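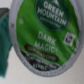

*Dark Magic on a pale surface, foil side showing.*

I've been promising a page of tips on living with the Clernever kitchen arm, and since so many of you have written in to ask whether it can manage the morning coffee, I may as well start there. It can, with a little help from you. We've had ours since December, on the monthly plan from Gruvetti, and most of what follows I learned by standing next to it in my slippers.

## Getting pods ready

- Keep your pods in one spot and don't move that spot. I put a bit of painter's tape on the counter and I've never regretted it.
- Leave a finger's width of bare counter on every side of the pod. The fingers need somewhere to go, and if the sugar bowl is crowding in they'll fuss and back off and try again while you stand there yawning.
- A pod that leans is fine. A pod that rolls is a nuisance (ask me about the one under the stove!). A folded dish towel behind it settles the matter.
- Shiny foil can fool it under a bright lamp. I turn off the light over the counter and leave the ceiling one on, and the arm picks much better for it.
- If you keep two or three kinds in the house, teach it each lid separately. The setup screen walks you through it, and big plain lettering goes quicker than the fussy holiday designs, at least in my kitchen.

## Cleaning the fingers

Coffee oil gets on everything sooner or later, and the soft pads are no exception. Wipe them with a damp cloth and one drop of dish soap, then again with plain water, and let them air dry before you turn the arm back on. Please don't use anything gritty. I tried baking soda on the first set, thinking I was being clever, and they went dull and slippery and I had to buy new ones. The pads come in a pack of 4 from Gruvetti, and I'd keep a spare pack in the drawer with the batteries.

The little window on the wrist wants a wipe too, with the sort of cloth you'd use on your glasses. Steam from the coffee maker clouds it up faster than you'd think.

## Is the plan worth it?

Well, that depends on your mornings. Buying the arm outright from Pramham was $392 more than our first year on the plan came to, and the plan covers repairs, so we were happy to go that way. A Schnyder arm was on our list as well. It's a handsome thing and very quiet, but it wanted a deeper counter than we have, and I wasn't about to give up my bread box.

What I like best is that it's patient. It will do the same small job every day and never bang a cupboard door. What I like least is the chime when it's finished, which is much too cheerful for that hour. You can turn it down under Sounds, then Kitchen, then all the way to the left.

## A few odds and ends

- Set your mug out the night before, handle facing the wall.
- Take yesterday's pod out yourself. Ours will do it, but it drips, and then you're mopping anyway.
- Save the grounds for the hydrangeas. Peel the foil back over the sink and let the pod drain first.
- Run the practice lift after you change the pads, even if you're in a hurry.

Tea bags are next on my list, once I can get it to let go of the string.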